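Aten – two-handed plate setting, demonstrations and baseline

README, last proper edit 19 Dec 2021. Written in a rush before the share gets moved, so some sections are thinner than others. If something here disagrees with the config files, believe the config files.

What it is

Demonstrations of a two-armed robot putting toy food on a plate, plus the code for the Fasik baseline and the split files we used. Collected at Yorath, trained and scored at Standanmont. Aten is the dataset, Fasik is the training method. People keep mixing these up in emails, including us.

The question we cared about: when two hands have to share one small target, how much of the trouble comes from not knowing when the fingers are properly closed? Our answer so far is quite a lot, more than we thought. Timing between the arms matters too but a fair bit of that goes away once the grip is sorted.

What's in the folder

raw/ – episodes as recorded, untouched
clean/ – trimmed, resampled, streams lined up
splits/ – text files with episode names, train and held out
fasik/ – training and rollout code
notes/ – operator notes, plain text, one file per session. Spelling as typed
results.csv – every scored rollout, one per line

334 episodes in raw/, 317 in clean/. The missing ones are mostly dropped camera streams, a few where the operator stopped half way and restarted without closing the file. We left them in raw/ on purpose, somebody may want them for failure detection. Don't train on them without looking first.

Tasks

There are 4.

rolls_both – a toy bread roll in each hand, both to go on the plate. Hands come in from either side
fruit_single – one hand picks a piece of fruit off the cloth and puts it on the plate
fruit_clear – the reverse, plate to cloth
handover – one hand passes to the other, then plate

rolls_both is the one we use for most of the plots. It has the nastiest moment in the whole set: both hands close to the rim, both holding something, and not a lot of room for fingers. Operators deal with it in different ways. Some bring one roll in and hang back with the other, some go in together and let go at the same time. Both are labelled as success if both rolls end up on the plate, we don't score style.
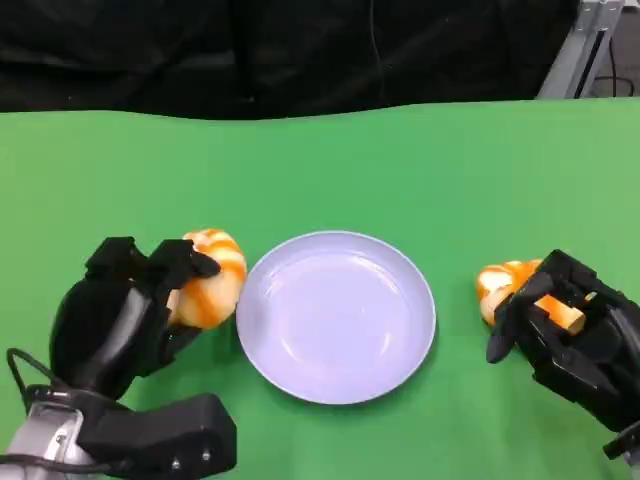
We didn't tell operators which order to use. In hindsight a label for it would have been useful, because a policy trained on both styles sometimes starts one and finishes the other – left hand goes in, right hand waits, then right hand decides it was going together all along. The notes/ files say which style for most sessions but not all. If you want to filter by it you'll have to read them. Sorry.

Cameras and streams

Head view, wrist views, joint positions, finger joint positions, commanded values for both. No touch sensing. We wanted it, didn't have it, hence the method below.

Head view is good for where the plate is and where the hands are relative to it. Bad for what's going on under the fingers. The hands are black and chunky and once they close round a roll you lose a good deal of the thing you're meant to be looking at. Wrist views help, but they see a lot of their own hardware too, and the background swings all over the place as the arm moves. More on that further down.

Clocks: all streams stamped on the same machine. Wrist streams lag the joint stream slightly, clean/ is corrected for this and raw/ isn't. The offset is in each episode's header, field name cam_lag. It is not constant between sessions so please don't hard code it.

Method, short version

Ordinary behaviour cloning on chunks of actions, with one change. Fasik adds a second output that guesses, for each hand, whether the grip is settled. Settled means the finger joints have stopped short of what was commanded and stayed there. No human labelling needed, it drops straight out of the commanded and measured finger values. At run time the arm isn't allowed to begin its lift until the guess for that hand goes high. That's it really. No force model, no extra sensors.

The bit that took longest was picking what the second output gets to look at. Three versions in the code:

settle_joint – finger joints only
settle_wrist – wrist view only
settle_mix – both

settle_mix is the default and the one you should use. settle_joint does surprisingly well on rolls, poorly on fruit. Our guess is that the rounder things let the fingers stall in a poor position that looks just like a good one as far as the joints are concerned. Fingertip resting on top of the fruit, finger joint stopped, commanded value further in, so by our rule that's settled. Then the arm lifts and the fruit stays put. The wrist view catches many of these. Not all, there's a set of them tagged false_settle in results.csv.

Things also go wrong when the pick is right beside the plate. The finger that should be going down the side of the fruit ends up over the rim, and the policy seems to get drawn to the plate edge. We tried masking the plate in training and it made placing worse, so took it out again. The switch is still there (mask_plate) but leave it off.

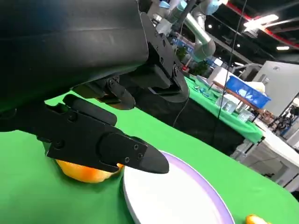 Background is the other thing. The wrist views take in far more of the room than we planned for: other tables, banner, ceiling lights, people a long way off and blurred. With the wrist view cropped close to the fingers the settle guess got better, and the action output got slightly worse, so the code now crops for one and not for the other. Ugly but it works. Crop size lives in the config, set per hand. If your mounting is different from ours then the crop will be wrong and you need to redo it before anything else.

Results

Each task scored over 40 rollouts on the real robot, same plate, objects put down by hand from the start cards in splits/. Success means everything that should be on the plate is on it and stays there until the arms are back home. Rolling off afterwards counts as a fail.

Summary in words, numbers in the csv:

– Fasik with settle_mix beats plain cloning on every task. Biggest gap on fruit_single, smallest on handover
– on rolls_both the gain is nearly all from fewer dropped rolls at lift. Collisions between hands stay the same, the method does nothing for those and we didnt expect it to
– making the arm wait costs time. Episodes are longer. If you care about speed, lower wait_thresh, and you'll lose some of the gain
– more demos help plain cloning more than they help Fasik. We think the wait is doing some of the work that more data would otherwise do, but haven't shown it properly

One thing we'd like checked by somebody else: a dumb fixed pause before lift, no learning at all, gets part of the way. It's in results.csv as fixed_pause. It is better than we would like. Still behind settle_mix on the fruit tasks, close on rolls.

Known problems

– toy food only. Light, hard-wearing, doesn't squash like the real thing. Don't expect the settle rule to carry over to anything soft
– the green cloth makes the objects very easy to pick out. A policy trained on this alone will probably fall over on a bare table
– the cloth isn't perfectly flat and it can shift when a finger drags. Some operators smoothed it between episodes, some didn't
– glare off the plate in the head view, varies with where it's been put down
– few recoveries. Operators were good by the end and seldom dropped anything, bad news for learning what to do after a drop
– success labels done by the operator on the spot. We rechecked the held out ones only

Privacy bit

Blurred figures can turn up far off in the wrist views. No sound was recorded. If you publish stills, use the ones from clean/ and check the background first. Operator names are stripped from notes/, tell us if we missed one.

Running it

Install from the requirements file in fasik/, point data_root at clean/, run train with the default config. Scoring offline works without a robot but only gives you the settle accuracy, not task success. The two don't track each other as closely as you'd hope, a better settle score on held out episodes didn't always mean a better rollout.

Rollout code talks to our arm drivers and won't run anywhere else as it stands. The part you'd need to swap is one file, drivers.py. The hand mapping at the top is the only fiddly part – left and right are from the robot's side, not yours standing opposite it. This has caught us out more than once.

Still to do

Order labels for rolls_both. Recovery demos. A second cloth in a diffrent colour. Seperate config for anyone using just the head view. Most of this is planned for January, if the robot is free.

Use

Research and teaching fine, please say where it came from. Ask first for anything commercial. If you redistribute clean/ send the split files with it, otherwise results can't be compared.

Contact: Aten data desk, Standanmont | © Standanmont and Yorath | Back to top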